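Pay for the fingers, not the app

Costigan sells its hand-held gripper in two versions. The basic one is a body, a pair of finger pads and a charger. The other costs 311 pounds more and comes with a year of Plandura, the software that sorts and scores what you record. I have had both since April, and I think most small workshops should buy the basic one.

The pads are the good part. They are rubber, ribbed, and held in a stiff rim, and they meet in a V that centres a round object without much help from the wrist. Vidusano's rival kit has flat pads, and I dropped more with it in a morning than I have dropped with the Costigan since.

Plandura is harder to like. It took 55 minutes to install on a fairly new laptop, and it wanted an account for each person who picked up the tool. The scores it gives are tidy, but it marked down recordings I would happily have kept — mostly ones where somebody paused before closing the pads. A careful person pauses. I would not want that trained out of anyone.

Nour Saab, who taught me to use these tools, keeps her own notes in a spreadsheet with two columns, one for the object and one for what went wrong. I copied her and have not opened Plandura for weeks.

Bottles are what I would try first with any new kit.

The notch between the pads, with a clear plastic bottle upright beyond it.
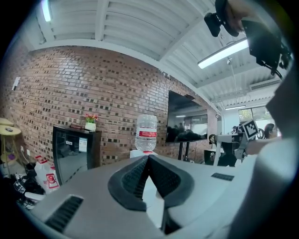 What I would change

The charger lead is too short and the manual is thin on cleaning. Jarkon sells spare pads that fit, and they cost less than Costigan's own. Buy two sets with the money you save on the software.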